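This site uses cookies to remember your settings. Accept all | Manage choices

Pundham Robotics Group: notes from the September software meeting

Chair: Tincuța Mocanu. Started 10.15, Saturday, usual room. Apologies from the Tendeck side, who sent written comments.

1. Matters arising
The log viewer now opens old runs without a conversion step. Big thanks all round, this had been bothering people for months! The Dovhaniuk licence question is still open and carries over.

2. Planner (Pratero branch)
Tincuța went through the new approach planner. It used to treat the whole rack as one solid box, so any goal between the posts was thrown out before the search even began. Collision shapes are now built per post and per unit, and the planner is allowed inside the outline as long as it keeps 20 mm off the posts. The server room world is the main test bed, with the arm working across the table into the open rack.

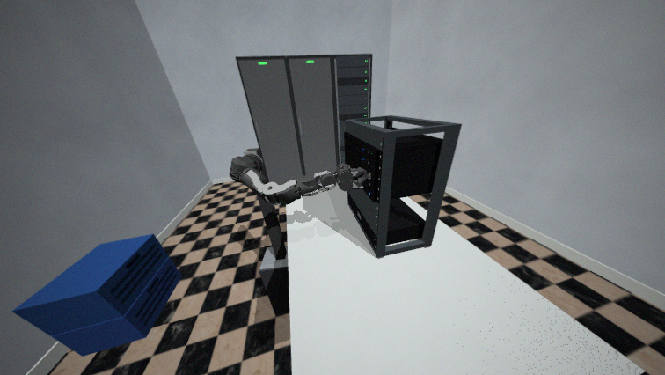
Issue 40

Planning time on the long reach is down to around 2 seconds, and everyone was delighted with that. There was a good discussion (it ran over) on whether the elbow should be given a preferred side. Tendeck's comments were in favour. Agreed to try it as a soft cost first, so we don't lose the odd solution that comes in from the other way.

Action: Tincuța to merge once the nightly batch of 100 seeds has been through.

3. Perception
Much livelier item than expected. The unit finder has been looking for the edges between server faces, and on black equipment there is next to nothing to find. The proposal is to look for the blue marks first, one per unit, and work out each face from there. The green lights would only be a second check, as they differ from unit to unit. It's a lovely simple idea and we all wished we'd had it sooner.
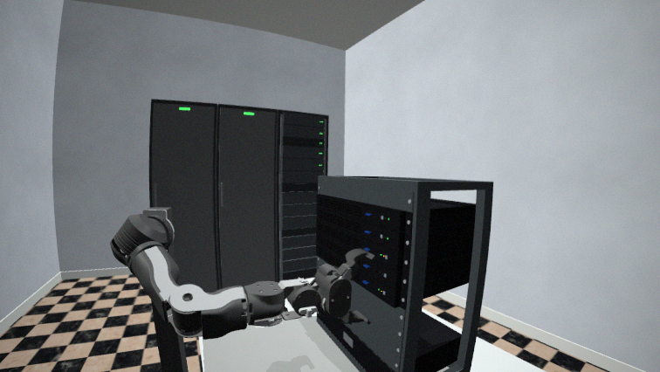
Gripper at the stacked servers, with the blue marks down the front.

Two worries were raised. The fingers can cover a mark during the final approach, so the finder needs to hold its last good estimate. The floor reflections also upset the depth filter in some lighting set-ups. The second is a separate ticket.

Action: write up the mark-first method before the next meeting, with a fallback for hidden marks.

4. Control
Contact stop was tuned again. The wrist force limit is now read from the world file and can be changed without a rebuild, which got a small cheer. Still wanted: a proper message when the limit is hit, as at present the run just ends and you have to dig through the log.

5. Any other business
Could people please name their branches after the ticket? Tooling page to be updated with the new viewer commands. Dovhaniuk licence to go first on the next agenda.

Closed 12.05.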